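About Vondside

Vondside began as an evening class in a borrowed church hall, with 12 folding chairs, a tea urn that took most of an hour to boil, and one very patient teacher. Pilar Arancibia had been giving Spanish lessons at her kitchen table for years, and when the kitchen got too crowded she went looking for somewhere bigger. She found the hall on Hamari Street, and people kept coming, and by the following January we had added Portuguese and Swahili and a beginners' group on every evening the choir didn't need the piano.

We are a language school for grown-ups. Most of our students have jobs and families and have not sat in a classroom since they were teenagers, and a good many arrive quite sure they have no ear for languages. We have heard that so often that we now take it as a kind of hello! Groups are kept to 12 at the most, and the first 23 weeks are spent almost entirely on talking and listening. Grammar comes in when somebody asks for it, and somebody always does, usually over the past tense.

These days we have our own rooms on the second floor of the old Urrutia building, above the shoe repair shop. The stairs are steep, but there is an elevator around the back by the parking lot (ring the bell marked Druter, which is the name of the previous tenants and which we keep meaning to change). The lending library lives up here too, and it has grown to 1,190 books, most of them given by students who moved away or simply finished them. Cookbooks and detective novels go out the most.

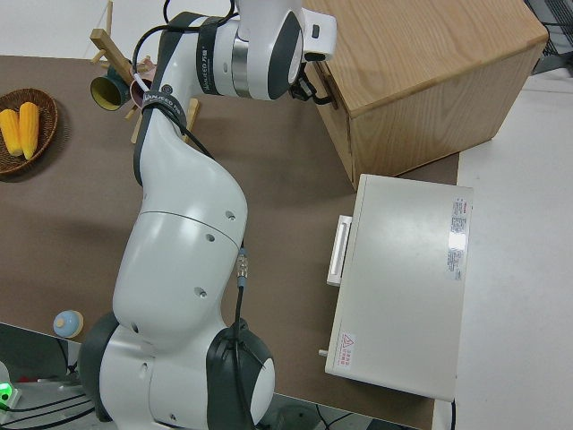
Kipchumba Were remembers the beginners' Portuguese group as the first place he had ever been glad to make mistakes out loud, and he still thinks we should run it for an extra half hour, as the best conversations always seemed to start when everyone was putting on their coats. We have taken him up on that, and the evening groups now run until 9 p.m., with a break in the middle for coffee.

Rosângela Peixoto leads our Portuguese program and writes most of the course materials herself, including the long-running story about two sisters and a bakery that students follow from their first week right through to the advanced group. Baltasar Vergara looks after Spanish at the higher levels and runs the reading circle, where the only rule is that you may not apologize for your accent.

If you would like to try us out, come and sit in on a class – there is no charge for your first 2 visits, and you needn't say a word unless you feel like it. Pilar Olivares at the front desk can tell you which group might suit you, and she is happy to talk it over by phone if you'd prefer. New groups start in January and September.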